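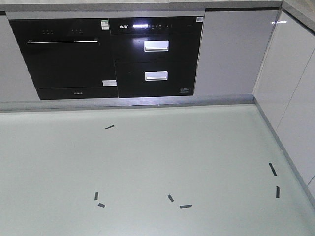

A kitchen floor and the lower cabinets along two sides of it.

Leave the Kitchen Floor Alone
By Nomvula Nel
28 Jan 2019

When my husband and I bought our house in Humwood, the seller's agent apologized for the kitchen three times before we had our coats off. The floor was old, she said, but we could put something nice down for not much money. The floor was fine. It was level, it had no cracks, and it cleaned up with a mop. Her only complaint was that it looked like a floor from a while back.

I think we replace kitchens far too often, and floors most of all. A cabinet door that hangs badly is a real problem. So is a leak under the sink. A floor in a color that has gone out of style is a matter of taste, and taste changes faster than flooring wears out.

My neighbor Aurora Barros had hers redone in September. The work was supposed to take 2 days and took seven. The old material went into a dumpster, the new planks raised the floor enough that the dishwasher no longer slides out, and she is now saving for another dishwasher. She likes the look of it. She also told me she would not do it again.

The stores have made this harder to resist. The Morais showroom near us will send someone to measure for free, and the person who comes to measure is not going to tell you to keep what you have. I don't blame them for that. They sell floors. But it means the only advice most people get comes from somebody with a sample case – and the sample case has no square in it for what is already on the ground.

There are good reasons to tear out a floor. If it is soft near the sink, or someone in the house trips on it, go ahead and do it soon. If you use a wheelchair or a walker and the surface fights you, the same goes. My quarrel is with the job done for the listing photos, or because a cousin did hers.

We spent $266 on a proper cleaning, a tube of caulk and a new strip for the doorway. That was all the kitchen got. The rest of what we had set aside went to the gutters, which had been dumping water against the back wall for years and which no visitor has ever mentioned.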